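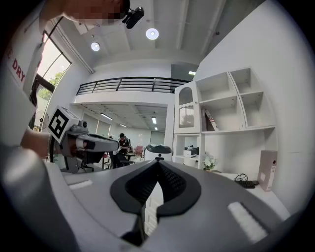 Household and Light Shop Tasks: Current Capability
Board: Applied Automation – General Discussion

Posted by sradu_moderator
Members are invited to comment on whether machines can presently be relied upon for household or shop-floor chores. Please state the task, the conditions and the rate of success. Product announcements belong on the vendor board.
Silviu Radu, board moderator

Reply 1 – posted by barasa_ops
Our department at Barasa reviewed shelf tidying over 4 weeks. The arm returned boxed goods to open compartments in 40 of 40 attempts when every box stood upright. When boxes were allowed to lean, it completed 20. We do not consider the task ready for unattended use.

Reply 2 – posted by k_linden
I must disagree with the conclusion above. A success rate of half on leaning boxes is a matter of training material, and such material is now collected by people working with hand-held grippers in furnished rooms. Ordinary shelving and desks are the correct setting. A flat book leaning in a cubby is what a household presents, and a thin sheet held upright between two fingers is a fair test of grip.
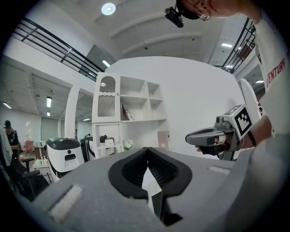

Reply 3 – posted by tasex_maintenance
The previous poster assumes that a person's skill will carry over to the machine. A person holding the gripper adjusts the wrist without thinking. At Tasex we found that our arm did not, and we withdrew it from the packing bench after 2 months. Floor cleaning remains the only chore we have handed over in full.

Reply 4 – posted by k_linden
May I ask whether the bench was altered during the trial? Lighting and shelf height both affect the result.

Reply 5 – posted by tasex_maintenance
The bench was raised in November. Results before and after were equally poor.

Reply 6 – posted by adby_facilities
Adby takes a position between the two. Removing a carton from a cubby above a desk is within reach of present equipment, provided that the jaws can close on two firm sides. The difficulty lies in what surrounds the carton. A keyboard with loose cables behind it, or flowers standing close by, leaves little room for error on the way down. 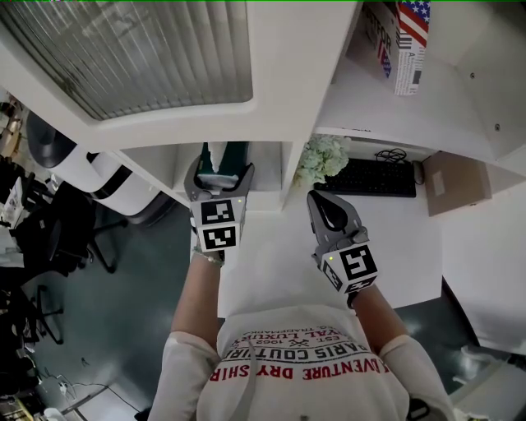 For this reason we would separate "can lift the object" from "can do the chore." Members reporting results should say which of the two was measured. Our own figures cover lifting only.

Reply 7 – posted by barasa_ops
We accept that distinction. Our figures cover the full chore, including release of the box.

Reply 8 – posted by sradu_moderator
The distinction proposed in Reply 6 will be added to the posting guidelines. The Jimance trial has its own thread, and questions on it should be directed there. This thread remains open.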